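Section 4: Setting up the syringe pump and doing your first prime

Revised March 2019 for the Vasseur 2518 pump

OK, so you've got the pump out of the box, you've found the power brick (it hides under the second layer of foam) and you've read Section 3 on where to put it. This section takes you from a bare pump to a primed line that delivers what the display says it delivers. I've set up a lot of these, mostly for people making small batches of drug carriers on a chip, and I still follow my own list every time.
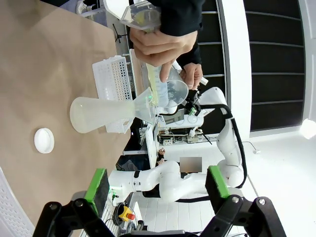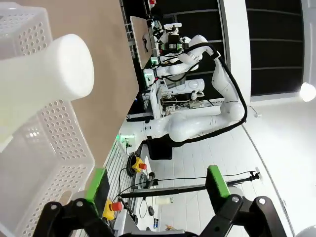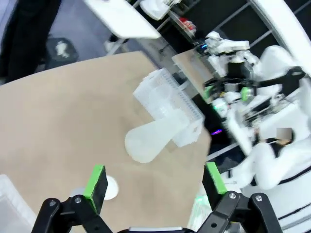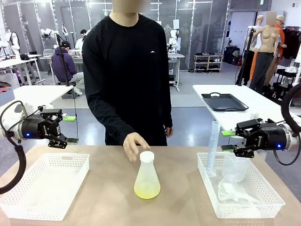

Last of the four: flask with its screw cap on and a shallow layer of yellow liquid in the base.

What you need

The pump and its power supply
A 5 mL glass syringe with a locking tip
One length of the clear tubing from the Gorham fittings bag, plus two of the finger-tight nuts
Filtered water, and please use filtered, even for a test
A small glass vial
A balance that reads to a milligram or better
Lint-free wipes

Leave the chip in its case for now. You don't want it anywhere near the line until Step 14.

4.1 Mounting the syringe

1. Switch the pump off. Squeeze the release on the pusher block and slide it all the way back.

2. Fill the syringe with filtered water, slowly, tip down in the water. If you pull fast you'll get a cloud of tiny bubbles and they love to cling to the glass.

3. Turn the syringe tip up, tap it, and push the air out until you see a drop at the tip.

4. Lay the barrel in the V-shaped cradle with the flange in its slot. The flange should sit snug, with no rattle. If it wobbles, swap the slot insert for the thicker one in the accessories bag.

5. Bring the clamp down over the barrel and tighten until it just stops the syringe from turning. Then leave it alone!

CAUTION: The clamp is stronger than it looks. A glass barrel will crack if you keep going past snug, and a cracked barrel under load can come apart toward your hands. Wear eye protection whenever a syringe is mounted.

6. Slide the pusher block forward until it touches the plunger, then let go of the release. You should hear a click. No click means the half-nut hasn't grabbed the screw, so nudge the block a hair either way until it does.

4.2 Telling the pump what it's holding

7. Turn the pump on and wait for the ready screen. It takes a few seconds and the motor makes a little chirp on the way (mine sounds like a smoke alarm with a low battery - it's fine).

8. Go to Setup, then Syringe, then Custom. I know there's a preset list. I skip it. The presets cover the common plastic ones, and glass syringes vary from maker to maker.

9. Type in the inside diameter from your syringe's data sheet. Mine is a wide, stubby one at 13 mm, but use your own number. Inside diameter, please, the hole and never the outside of the glass. This is the mistake I get the most emails about. The pump works out flow from that one number, and a small error gets squared.

10. Set the units to microliters per hour. The pump ships in milliliters per minute, and if you type a chip-sized number into that you'll empty the syringe onto the bench before you find the stop key.

NOTE: The pump remembers the units after a power cut but it does not remember the diameter. Check both after every restart. There's a firmware fix promised for October, and I'll update this page if it shows up.

4.3 Priming the line

11. Cut the tubing ends square with a fresh blade. Slide on the nuts, connect one end to the syringe and drop the other into the vial.

12. Press and hold Prime. Watch the liquid travel down the tube. Keep holding until you've seen a steady run of drops with no air between them, then let go.

13. Wipe each fitting and wait a minute or two. If a bead of water comes back on one of them, take that nut off, trim the tube and do it again. Cranking it tighter only chews up the ferrule.

CAUTION: Prime runs at full speed and ignores your flow limit. Never press it with a chip connected. If the stall alarm sounds (error 138), hit Stop and open the clamp on the tubing before you touch the syringe.

14. Now the delivery check, and only after this does the chip come out. Weigh the vial empty and dry. Set the pump to deliver 1000 microliters, press Run, and weigh the vial again when it stops. With water at room temperature you're looking for very close to one gram. Write the result on the card in the back of the manual.

If your number is off

A little low: look for air in the barrel first, then for a leak. Both are more likely than a bad pump.

Low by a lot: go back to Step 9 and check the diameter.

High: nearly always the diameter again, or the vial wasn't dry when you first weighed it.

Different every time: the half-nut is slipping. Clean the lead screw with a dry wipe and repeat Step 6. If it still wanders, send the unit to the Eltulport service desk with your delivery card in the box.

Running the pump from a computer is in Section 5. You'll need the Narkbridge cable for that one, the short gray one with the angled plug.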